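Textiles and Color, Unit 2: Working with Blue
Handout for the Thursday group

Welcome back, everyone! Last time we got a little carried away with reds (my fault, I do love a good madder story), so this week we are giving blue the whole session. Please read pages 13 to 40 in the course reader before you come, and don't worry if the chemistry part feels heavy, we'll go through it together slowly.

The main thing to hold on to is that blue changes with its neighbors. Put a middling blue on a pale, warm ground and it looks crisp and rather cool. Put the same blue against black and it seems to glow, and most people will swear it is a lighter shade. Dyers have to think about this long before the cloth goes anywhere near the vat, and so do quilters, who often find out a bit late. 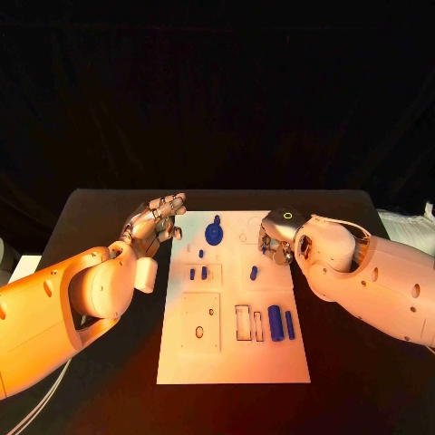

Chutima Srithong wrote in after the last session to ask whether the ground color matters as much with indigo, seeing that indigo cloth is so often left plain. She had been told at a workshop in Jitpraphai that a good vat takes care of everything.

I'd say it matters just as much, Chutima, and thank you for asking! Even a plain indigo cloth gets worn next to skin, or hung on a wall, or folded in with something cream, and the eye goes on comparing. Try laying your sample on three different papers and leaving it by a window for the afternoon.

For next week: bring two blue scraps of any fiber, plus your notes on page 136.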